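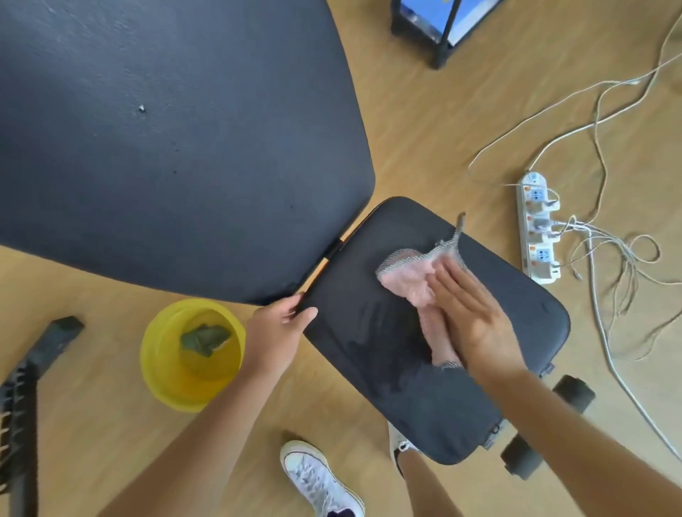
Pirkus Home-list Threads Authors Search Previous Next
Message 1473

Subject: Re: Wiping down padded seats without drowning them
From: Katherine Inga
To: Pirkus Home-list
Wednesday, March 4, 2026

Hwa-young Shim wrote:

> I have finally looked at the seats in my spare room in daylight, which was
> a mistake. There's an office chair and a weight bench, both black, both
> bought because black doesn't show the dirt. It shows all of it. There are
> pale streaks on the bench, and the chair has gone grey where people sit and
> shiny where they lean.
>
> I had a go at the bench with a spray called Britus that my brother-in-law
> left behind, and now it has the same streaks plus some new ones of mine. Is
> there a proper way to do this, or do I throw a towel over the lot and call
> it styling? Also, how much water is too much? The floor is timber and I
> rent.
>
> Hwa-young

Hwa-young, the towel is a respectable answer and I lived by it for years. Then my mother visited and lifted the towel.

I can't speak for Britus, never having met it. My guess is that you sprayed a dusty seat, and what you have now is a thin coat of paint made from dust. I did the same to a dining chair once and it took me three goes to get it off. Plain water first, then see what's left. Most of the time there's less left than you feared and you can put the bottle back in the laundry cupboard with the eleven others.

What I do at my place:

1. Vacuum first. Brush head on, and get right into the join between the seat and the back, where the crumbs have formed a settlement. If you wet that lot you'll be picking it out with a toothpick.

2. Basin on the floor next to the seat, with two or three centimetres of lukewarm water and a small squirt of dish soap. You want less soap than you think. I was raised by a woman who believed in suds, and I have had to unlearn it as an adult. Put an old towel under the basin if you're fond of your bond.

3. Two cloths. One lives in the basin and the other is in your hand, and they swap when the one in your hand starts giving dirt back. Wring hard. If it drips when you hold it up, wring it again.

4. Hang on to the seat with your spare hand. Office chairs are on wheels and take any firm pressure as permission to leave. I have chased mine the length of the hallway on my knees.

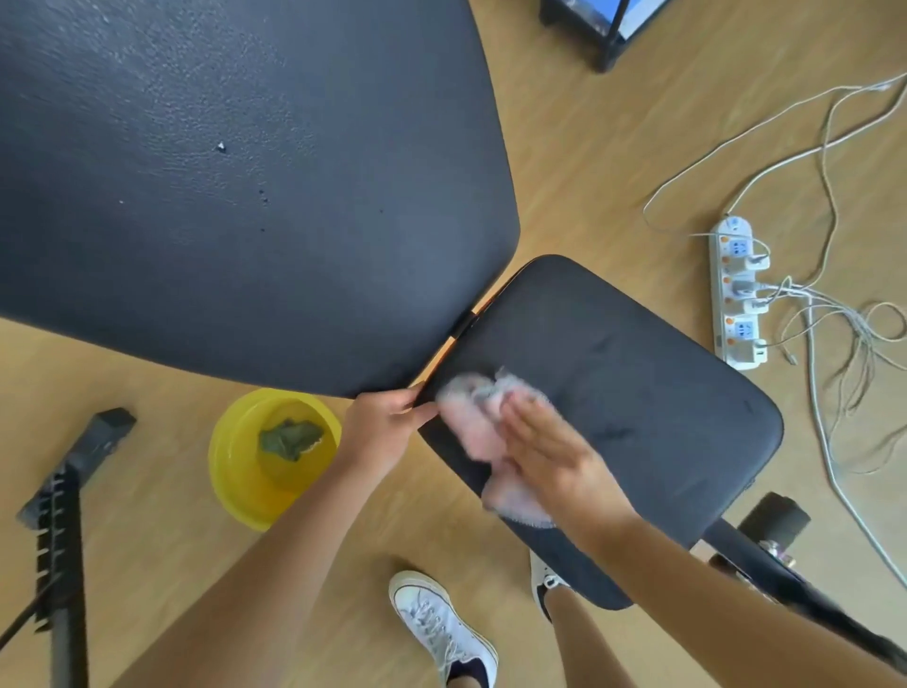
5. Wipe the flat part in long strokes, lapping each one over the last, and do the whole panel edge to edge. If you only scrub the bad patch you end up with a clean island, and everyone will ask what happened there.

6. Edges, piping, underneath lip. The front lip is where hands go when you shuffle forward, so it's always worse than it looks.

7. Fresh water, clean cloth, once more over everything to take the soap off. Leftover soap is sticky and the dust will be back by the weekend.

8. Dry cloth on vinyl straight away. Fabric you can only blot and then leave alone with a window open. Don't sit on it. I mention this from experience, in pale trousers.

On your water question: for the fabric chair, the cloth should make the surface darker and no more than that. If you can press a finger in and see it pool, it has gone through to the foam, and the foam will hang on to it for days and smell like a tent. I give mine 30 minutes with a fan before I even think about a second pass. Vinyl is more forgiving on top, but water runs along the stitching, so the same wringing applies.

The bench needs a bit more patience than the chair. The whitish stuff on dark vinyl is usually plain dust that has been sweated on and dried, and it collects down where the back pad meets the seat.
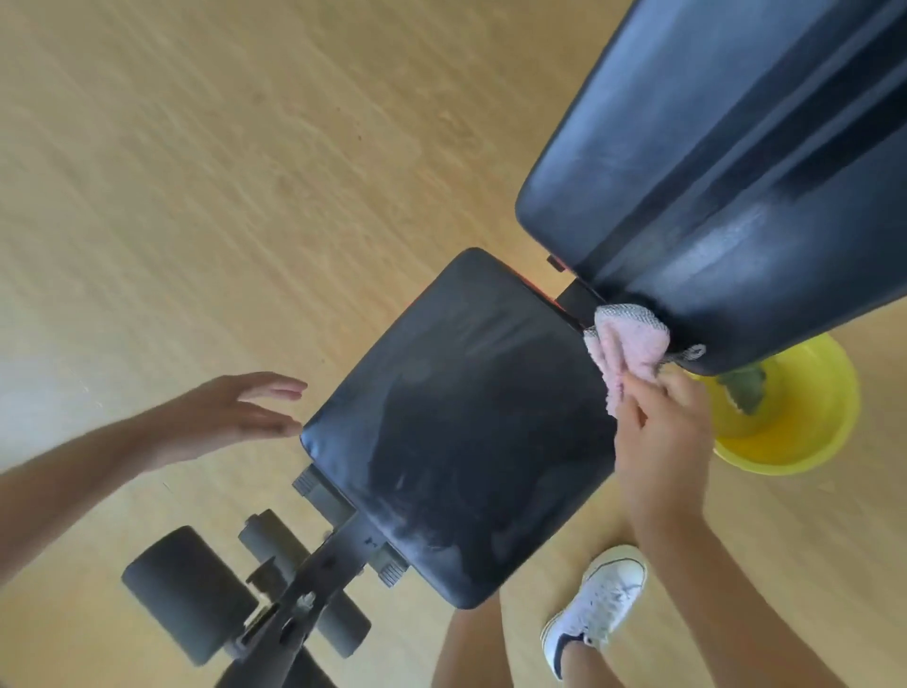

Fold the cloth over one finger and run it along that seam, then refold to a clean bit and go back the other way. If your bench adjusts, tip the back up a notch or two so you can reach in, and keep your fingers out of the hinge while you're moving it (ask me about my left thumb, or rather don't). Foam rollers can be done with the same cloth at the very end, when the water is past caring. Dry any bare metal you splash.

All up it's 35 minutes for the pair, if you don't stop to read the sticker under the chair, which I always do. Mine says it was inspected. It doesn't say what they concluded.

If the streaks are still there after a plain water pass and a soapy one, write back and tell us whether they feel rough or greasy. Rough might be the vinyl itself going, and no cloth will fix that. Greasy just means another round. I think someone did a whole thread on hair product and headrests back in December, though it wandered off into an argument about cats.

Katherine

PS. Empty the basin down the loo, and look in it first for the other cloth.

Share 5 Replies 5 Back to thread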